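Review: Skerka high school basketball shooting trainer

Reet Sakalauskas

I coach the junior varsity girls at Maltness and we have had the Skerka on the baseline since June. It is a rebound net with a motor and a passing arm, and it takes over most of the chasing that used to eat up our shooting drills.

Setup

Two people can roll it out and raise the net before the team is done stretching. The wheels lock well. The power cord is too short for our gym, so plan on an extension.
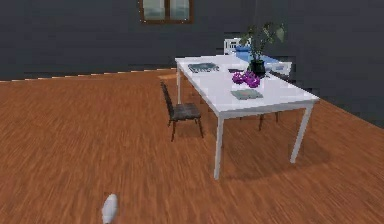

In practice

Passes come out chest high and on time. One player can get up 300 shots before school, and over the season our log shows nearly 4,000 for Yi-an Koo, our sophomore guard. She likes the corner setting and hates the random one, which sometimes passes before she has her feet set. You can slow it down in the menu, but the setting goes back to the default when you turn the machine off.

The noise is a problem if you share the gym. Volleyball asked us to stop using it on Sunday.

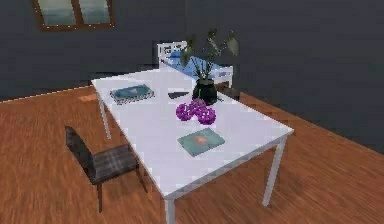

We had one jam, with an overinflated ball, and cleared it by hand. The older Valentini we borrowed last year jammed more often and had no shot counter, though it was lighter to push.

Price

We paid $2,000 used. At that price I would buy it again. For a small program paying full price, I would try the Trelero first.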